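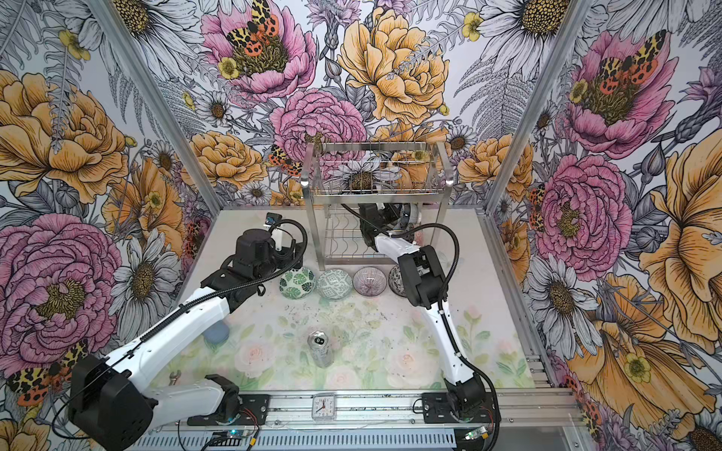 Nemness Dish Soap Block, Unscented
$20 — 453 g block, paper wrapped
In stock. Prices updated 26 Jul 2024

Hi, I'm Svenja Thiele and I make this soap. I've been making it in one form or another since I moved to Walton and found out how hard the water is (if you live here, you've seen your kettle). The first version was a liquid and it was awful. It separated, it clogged every pump bottle I owned, and my sister used hers up as fast as she could just to get it off the counter. So I switched to a solid block and I've been fiddling with that ever since!

It's a plain white-ish block made from coconut oil, a little castor oil and washing soda. You wet your brush or sponge, rub it across the top a few times, and wash as usual. I like a stiff brush best with it. A soft sponge works but it takes a little more rubbing to get a lather going, especially on a brand new block when the top is still smooth. Give it a couple of washes and it roughs up nicely.

What it's good at: plates, bowls, glasses, everyday pans, the greasy film on the inside of a lunch box. I also use it on shirt collars and on the stove top, and Waltraud Kramer at the Cimwood store swears by it for paint brushes. I haven't tried that one myself.

What it's not so good at: burnt-on milk. You'll still need to soak that overnight. And please keep it away from bare aluminum, the washing soda will turn it gray and you'll be mad at me. Cast iron I leave up to you. I wash mine with it and oil it after, but I know people have feelings about cast iron.

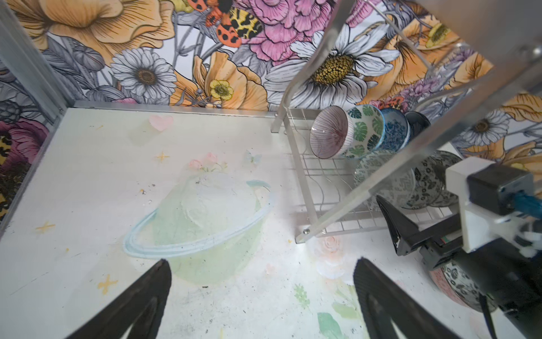 Now, the unscented thing. I get more email about this than anything else. I used to put lemon oil in, and I liked it, but the smell hung around on plastic cups and then my orange juice tasted like cleaning day. There's nothing added now. It does have a faint smell of its own when it's fresh, sort of like a clean towel, and that fades as the block dries out.

Every block cures for 60 days before I wrap it. I know that sounds like a long time! A young block is soft and goes to mush in the dish, and I'd be embarrassed to sell it. The curing shelves are in the back of the old Hajdu bakery, which stays dry all year and still has the good wooden racks. If a batch sells out, that's why it can be a while before it comes back — I can't hurry it.

How long does it last? In my house, with 2 adults and a lot of cooking, one block goes roughly three months. If you leave it sitting in a puddle it'll go much faster, so get it up on something with slats or holes and let it drain. I sell a little beechwood tray for this (see Trays and Brushes), but an upside-down jar lid with a few nail holes does the same job. You can also cut the block in half with a big kitchen knife and keep the other piece in a drawer. Cut it when it's new, because an old one crumbles. 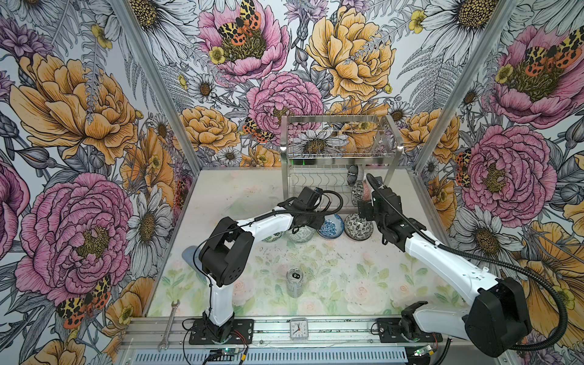

If you have hard water, you may see a cloudy film on glasses the first week or so. That's minerals and soap getting together, and a splash of white vinegar in the rinse water clears it up. I keep a small bottle by the faucet. Don't rub vinegar on the block itself, though, it makes the surface go gummy.

Ingredients: saponified coconut oil, saponified castor oil, water, washing soda.

Size: the block is about as long as my hand and fits in the beechwood tray with a bit of room at the ends. I cut by hand, so edges wander. The weight on the label is the minimum, and most come out a little over.

Shipping and pickup
Orders go out twice a week in a cardboard box with shredded paper. Pickup is free from the Cimwood store, just pick that option at checkout and wait for the email before you drive over. In June I missed a bunch of those emails (new computer, long story) and I'm sorry if yours was one of them. 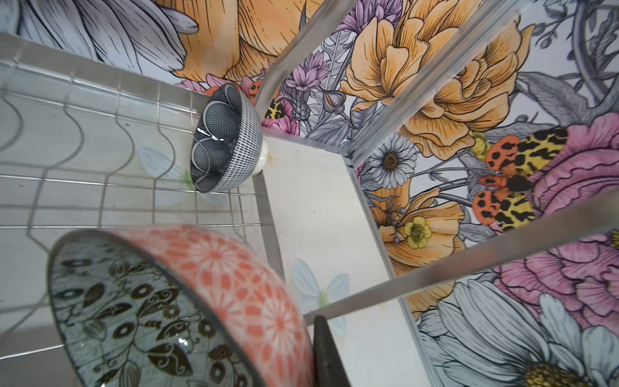 From customers

"Took me a week to get used to it and now I've put the bottle away. Cuts bacon grease just fine. I wish the wrapper was easier to open with wet hands." — Dindo Rivera

"My hands crack in winter and this is okay for me with gloves off, most days. Would buy again." — Veerle Van Wijk

"Good soap. Expensive soap. Half a block fell in the sink and I was upset all evening." — Jörg Wunderlich

Jörg, I hear you on the price. I'm trying out a box of offcuts, the odd ends from trimming, for less money. They're the same soap and they look terrible. Send me a note through the contact form if you want to be told when they're up, and mention if you'd rather have big pieces or small ones.

Returns: if it shows up broken, keep it and use it, and I'll send you another one. If you just don't like it, send back whatever's left within the month and I'll refund you.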